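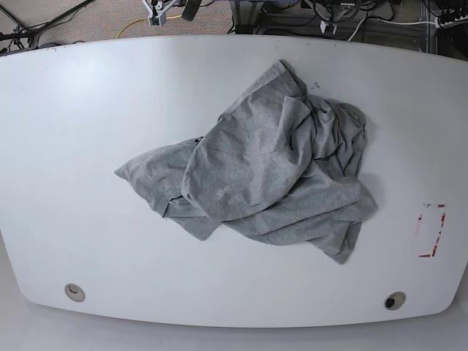
カテゴリー:ブログ運営/コメント欄/聞き書き

コメント欄を閉じない人　ラドゥ・ヴァドゥヴァさんに聞く

ラドゥ・ヴァドゥヴァ(Radu Văduva)さんは、古い読書ブログ「Tudose」の管理人である。本人が本の感想を書くのは月に一度か二度で、残りの時間はほとんど読者のコメントに返事をしている。承認待ちの一覧を朝と夜に開き、一件ずつ読む。広告だけの投稿は消す。それ以外はたいてい残す。

話を聞いたのはハトッドウッドの駅前にある喫茶店だった。ヴァドゥヴァさんは紅茶を頼み、ノートパソコンを開いたまま答えた。

始めたころは、コメント欄を置くつもりがなかったという。

「借りていたサービスに最初から付いていたんです。消し方がわからなくて、そのままにしました。最初の書き込みは誤字の指摘でした。著者の名前を間違えていて、直してお礼を書いたら、その人がまた来ました」

その人はいまも読んでいるのかと聞くと、「たぶん」と言う。名前を途中で変える人が多く、書き方の癖でこの人かなと思うことはあるが、本人に確かめたことはない。

いちばん長く続いた欄には133件のコメントが付いた。記事は、ある小説の旧訳と新訳を読みくらべた短いものだった。

「本の話をしていたのは初めの32件くらいまで、と言いたいところですが、数えたらきっかり32件でした。そこから先は、誰が誰に失礼なことを言ったかという話です」

どうして数えたのか。

「怒ったメールが来たからです。自分の投稿だけが消された、と。消していませんでした。ページが分かれて、次のページに送られていただけです。説明するのに順番を調べました」

返事はあったのか。

「ありました。『見つけた』とだけ。謝ってはいませんでしたけど、それで終わりです」 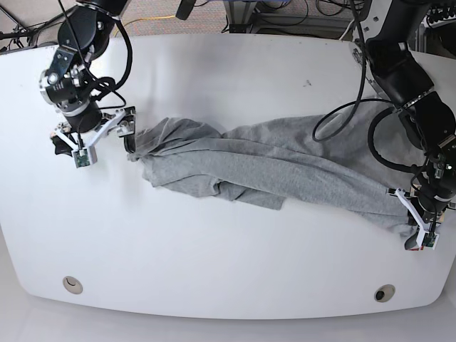 言い争いが始まったときの手順は、ヴァドゥヴァさんの中で決まっている。まず一晩は何も書かない。次の日に、双方が最初に何を言ったのかを読み返す。このページの写真では灰色の布が両端をつかまれ、縄のように細長くねじれているが、長引いた欄もこれに近い形になる、と彼は言う。「両側から引いているあいだは、もとが何の話だったか見えません。どちらかが手を離すと、ただの訳語の話だったりします」。読み返したあとは、最初の発言を二つ並べて引用し、自分の意見は付けずに載せる。そこで書き込みが止まることもあるし、止まらないこともある。

止まらなかった場合はどうするのか。

「そのままにします。閉じたことは2回しかありません。1回は他人の勤め先を書いた人がいたとき。もう1回は私の操作の間違いで、すぐ開けました」

何年も前のコメントに、突然返信が付くことがある。ヴァドゥヴァさんが面白がっているのはこの種の書き込みだ。多くは昔の自分の発言についてのもので、あのときは言いすぎた、と書いてある。相手はもう読んでいないかもしれない。

「去年の6月に来たのは長かったですね。仕事がうまくいっていなかったこと、眠れていなかったこと、私の返事が遅いのに腹を立てていたこと。私は腹を立てられていたのを知りませんでした。返事が遅いのは本当なので、遅くてすみませんでしたと書きました。その返事も四日遅れました」

謝罪のコメントも、ほかと同じように承認して公開する。本人からあとで消してほしいと頼まれれば消す。ただし、謝罪だけを残して元の発言を消してくれという頼みは断っている。前後がわからなくなると、間にはさまった別の人の発言まで意味が通らなくなるからだという。

「一度、それをやってしまったことがあります。真ん中の人が、誰もいないところに向かって怒っているように見えるんです。悪いことをしました」

字数の制限についても聞いた。Tudoseのコメント欄には一時期、300字の上限があった。長文を避けたい読者から要望があり、試しに入れたのだそうだ。

「すぐやめました。長い人は分けて書くだけなんです。(1)(2)(3)と番号を振って。しかも順番が入れ替わって届く。承認する側は並べ直しですよ」

いまは上限がない代わりに、表示のほうで折りたたんでいる。この仕組みは、テストンという小さな制作会社に勤める読者が作って送ってくれた。動かなくなったときに直せる人がその読者しかいないのが、目下の心配ごとだという。

匿名の投稿は受け付けている。名前の欄が空だと自動で「読者」と入る。以前は「匿名」だったが、議論の中で「匿名さん」が四人も五人も並び、互いに誤解したまま話が進んだことがあった。「読者」に変えて何か改善したかと尋ねると、ヴァドゥヴァさんはしばらく考えた。

「していないですね。『読者さん』が並ぶようになりました」

記事の側で気をつけていることもある。結論を質問の形で終えない、というのがその一つだ。皆さんはどう思いますか、と書くと、読んでいない人まで意見を書く。代わりに、読んだ版の出版年と、自分がどこまで読んだかを冒頭に置くようにした。途中で投げ出した本は、投げ出したページも書く。そうすると「その先が面白い」というコメントが来る。それで最後まで読んだ本が何冊かある。

「読み終えて、やっぱり面白くなかったこともあります。それも書きます。そうすると勧めた人が怒ります」

ブログをSNSに移す考えはないのかと聞いた。移した知人は多く、ロンドヴィルの読書会の仲間も、いまはほとんどがそちらで話している。ヴァドゥヴァさんも登録はしているが、更新の知らせを流すだけだ。

「向こうだと、前に何を言ったか探せないんです。私は自分が言ったことをよく忘れるので、残っていないと困ります。残っていて困ることもありますけど」

残っていて困るものとは何か、少し粘って聞いてみた。初期の記事に、ある翻訳をひどくけなしたものがあるという。読み返すと、原文を取り違えていたのは自分のほうだった。記事は消さず、いちばん上に訂正を足した。訂正を入れてからのほうが、その記事へのコメントは多い。訂正の訂正も来た。それも正しかったので、もう一段足してある。

取材の終わりごろ、承認待ちの一覧を見せてもらった。靴の広告が並んだ下に、古い記事へのコメントが一つあった。著者の生年が違っているという指摘だった。ヴァドゥヴァさんは手元の本で確かめてから返すと言い、画面を閉じた。

記事の公開日は8月30日。文中の発言は、本人の確認を経て一部を短くした。

タグ:コメント欄の作法/読書ブログ/長く続ける人

コメント(2)　シェア(32)

お問い合わせ|このサイトについて|転載について
© 聞き書きノート編集部
ページの先頭へ戻る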